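Help Forum > Robots > Two-Arm Cells > Setup and Care
Home | New Posts | Tags | Log In

Cables on a two-arm folding cell

Teresa Wróbel

Hi all! I look after the clothes-folding cell at Pruseston (two arms, two tables pushed together) and the cable on one gripper keeps working loose. I've re-seated it 4 times since Monday. It mostly happens when the arms pull a garment out wide between them. The wrist cameras are fine, it's only the gripper that drops out. Do I need a longer cable, or am I routing it wrong? Pics below, wrist view is last.

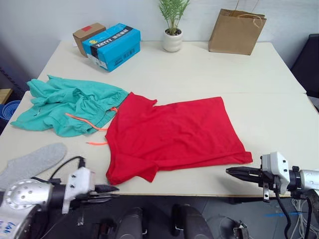
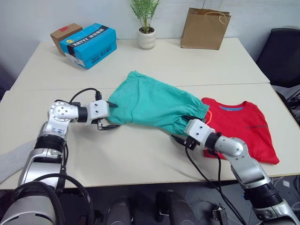
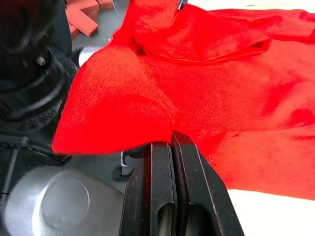
Red shirt in all three, green pants in the first two.

17 comments | 10 shares

Jadwiga Szczepańska

Don't buy a longer one yet! We had the same trouble at Hikov and it was all in the loop. Move the arm by hand to its farthest reach, power off, and see if the cable goes tight at the plug. If it does, undo the ties and give the slack back at the wrist, then tie it to the arm further down (soft ties, not too snug, it still has to slide a bit). Ours has held since October. And check the finger screws while you're in there, I do mine every 47 hours of running.

batberg_tom

tape

Kozłowski_cell

Tape will creep, please don't. Try a different cable first, the plug might just be worn.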